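Come teach robots with us! Paid participants wanted for the Linley study

Hi! I run the day-to-day side of the Linley study at Drokis, and I'm looking for 8 people to join our next round of sessions in Brisholm, starting in March. You don't need to know a thing about robots. I'd almost prefer it if you didn't.

The question we're chasing is pretty simple: how much does a two-armed robot learn from people who have never driven one before, compared with people who do it all day long? Our first round gave us 3,075 demonstrations of snack shop jobs - picking up a cup, putting a sandwich on a tray, that kind of thing. When we trained on the beginners' runs alone, the robot did better with items set down at odd angles than we expected. We only had 293 runs where an order changed halfway through, though, and that's the part I really want more of (so if you're an indecisive snacker, this could be your moment).

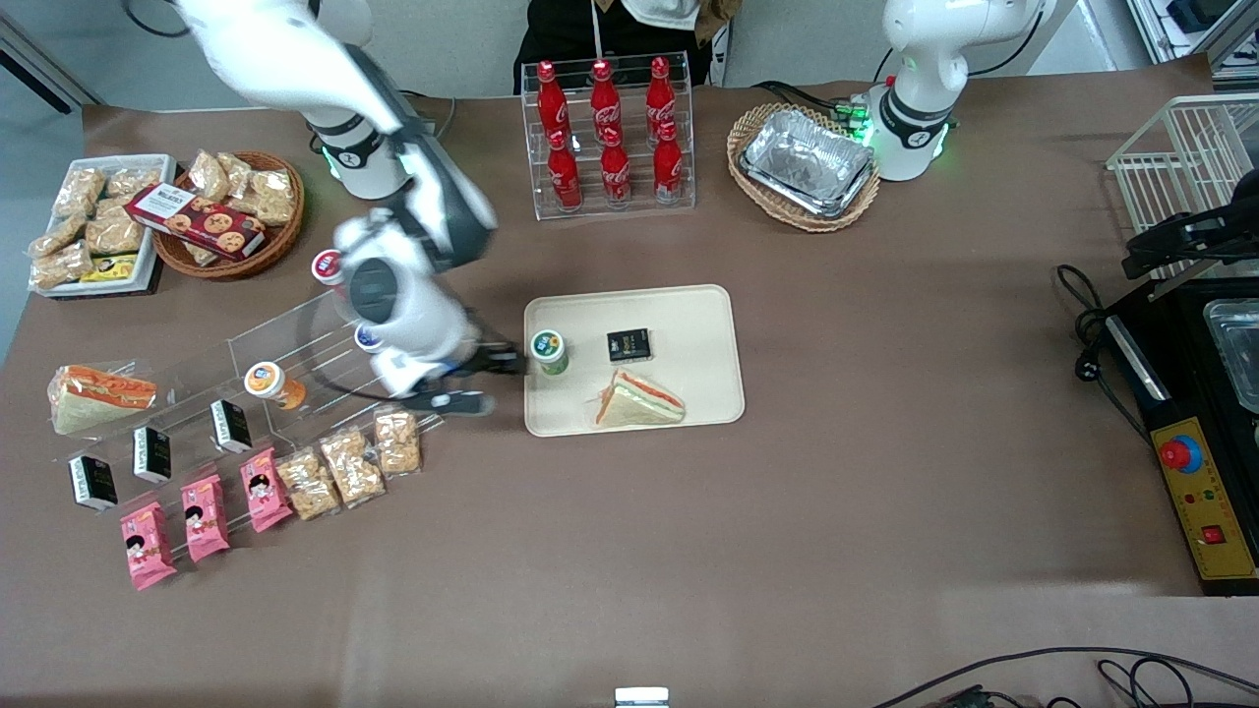 One person from the last round wrote on the feedback form that the first hour felt like wearing somebody else's arms, and that the triangle sandwiches were much harder than the cups. By the second session they were asking for the sandwiches, so take heart!

What you'd be doing: 3 sessions, each a morning long, with plenty of breaks. I'll show you the controls, you get as much practice as you want, and then I read you snack orders and you fill them through the robot. Mistakes are fine and we keep them in the data. After each block you fill out a short form on the Nomura scale, our in-house way of scoring how tiring a task felt.

You should be 18 or over, comfortable standing for a while, and able to make all the sessions. Glasses are OK, and so are lefties - we could use more lefties. If you've worked a register or a snack counter, please mention it.

We pay by the session and cover your bus or parking. To sign up, fill out the form on the Drokis study page, choose Linley from the list and tell me which mornings work for you. I answer every message myself, usually before 5 p.m.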